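Getting the kitchen wall painted

I put off painting the kitchen for three years. The old color was a yellow that the last owners must have liked, and it had gone dull over the stove and along the window. In June I finally got three quotes and picked one.

The quotes came in at 450, 1120 and 1395 dollars. The low one was for walls only, one coat, with me doing all the washing and taping. The high one included the ceiling and the inside of the pantry, and I didn't need either. I went with the middle one, from a small outfit called Wieczorek. It covered two coats, patching, and the trim around the back door.

Picking the color took longer than the job did. I brought home a stack of cards from Gudton and taped them up next to the window. Most of them looked fine at noon and awful at seven in the evening, when the only light comes from the fixture over the sink. Grays went blue. Two of the whites went green. I bought sample pots of the four I liked best and painted squares on the wall by the refrigerator, then left them there for two weeks.

What I kept coming back to was a brown with some purple in it. On the card it's named Endau, and I have no idea why. My sister said it looked like a dentist's office from when we were kids. Joni Heinonen, who lives across the hall and has painted every room of his place at least once, said to try it next to food before deciding. His point was that a kitchen color spends its life behind food, and some browns make everything on the counter look old.
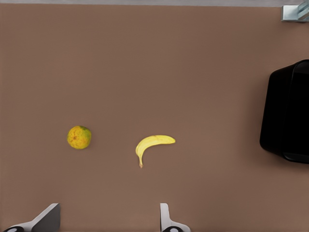 Fruit on a brownish-mauve background.

I thought that was good advice. Fruit holds up well against it, and so does bread. Raw chicken does not look great, but I don't think raw chicken looks great against anything.

The painters took two days. They patched the holes from the old spice rack on the first morning and had a coat on by four. I slept with the windows open and ate cereal in the living room. The second coat went on the next day, and the tape came off before dinner.

The finish is matte, and I did worry about that. Everyone tells you to use something shinier in a kitchen so it wipes clean. I asked for a washable matte and so far it's been okay. I got tomato sauce on it the first week — a wet sponge took it off, with a faint mark left that I can only find from the side.

The trim is still bothering me. We kept it white, and next to the new walls it looks colder than it used to. I may redo it myself in the fall with something warmer. I have half a can of Grilo primer in the closet, so the next step is finding out if it's any good after a winter in there.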